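Navaratnam Garment Handling Set — data card

Version 3. Maintained by Davoud Ghorbani (collection) and Stepan Hnatiuk (processing, release).

Summary

The set contains demonstrations of garment handling on a bed, recorded with hand-held two-finger grippers. It was collected to train and test policies for the linen and clothing stations at Brastivitz, a residential services site where room turnover and resident laundry are handled by the same staff. The release holds 2000 demonstrations. Each one covers a single garment from first contact to release.

Why it was collected

Brastivitz plans to move part of its folding work to fixed arms supplied by Isport. Before that step the site wanted to know which parts of the job could be described well enough to hand over. Room staff recorded the demonstrations themselves during paid hours, after a training block of 3 sessions each. The annotation team had no prior laundry experience, and early labels were corrected by the staff who had done the recording.

What changes at the site

The following applies to the pilot floor only and is included so that users of the data understand the conditions under which it was produced.

Folding of flat items (pillowcases, hand towels) moves to the arm station. Staff load and unload.
Sorting by resident stays with staff. Name tags are sewn in different places and the arm station does not read them.
Shirts, trousers and anything with a lining stay with staff until the policy passes acceptance.
One position per shift becomes a station operator. The pay grade is the same as for room staff. The works agreement requires review in October.
Demonstration recording counts as normal work and is not used to measure individual speed. Timestamps in the release are relative to the start of each demonstration.

The last point was raised by staff before collection began. Absolute times and operator identifiers were removed at export — they exist in the raw store at Navaratnam and are not available on request.

Contents

demos/ one folder per demonstration
demos/*/view.mp4 wide-angle video from the gripper camera
demos/*/width.csv opening between the fingers, per video frame
demos/*/pose.csv gripper pose, relative to first frame
labels/ phase labels and garment class
splits/ train, validation and test lists
tools/ loader and viewer scripts

Two-handed demonstrations have a second view, width and pose file with the suffix _b. The two streams share a clock. Drift was checked at export and folders that failed were dropped.

Phase labels

reach, grasp, lift, spread, fold, release, idle

A phase starts on the first video frame in which the motion is clearly under way. Annotators did not label intent. If an operator closes on the fabric, opens again and tries a different spot, this is labeled grasp, release, reach, grasp. Do not merge these segments without checking. Regrasping is common with soft knits and makes up a large share of the useful signal.

Garment classes

Classes are coarse: top, bottom, towel, bedding, other. The class was entered by the operator before recording. It was not inferred from the video, and in many views the class cannot be read from the video alone.

Splits

The test list holds out 40 garments that appear nowhere else. Validation shares garments with train but not rooms. We recommend reporting both numbers, as policies trained with the Famier baseline in tools/ score well on validation and lose much of that on test.

Known problems

Pose tracking degrades when the fingers are pressed into the mattress and the view fills with sheet. Affected rows carry a flag of 1 in the last column of pose.csv.
Finger width is unreliable below 10 mm. The pads compress and the reading flattens.
The second hand is often blurred in the first hand's view. Use the _b stream for its position.
Lens distortion has not been removed. Calibration files are in tools/calib.

Use

Intended for research on deformable object handling. Do not use the set to estimate staffing levels or to compare workers. It was not sampled for either purpose and the removal of operator identifiers makes such results meaningless.

Contact for corrections to labels is Stepan Hnatiuk. Label fixes are collected and released together, and the version number changes with each release.

Sample view

Backgrounds were left as they were at recording time, and no cropping or masking was applied before export. Users who train on full views should expect the policy to see a good deal that has no bearing on the garment. In the sample view the blue garment lies on a pale grey-green sheet, while a cardboard box and white foam packaging take up the far side and a person stands in the larger room at the left. The loader option crop_center reduces this, at the cost of losing the second hand in many two-handed demonstrations. It is off by default.

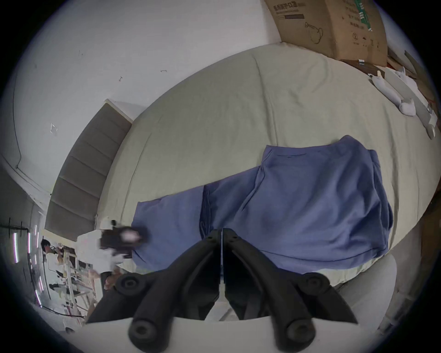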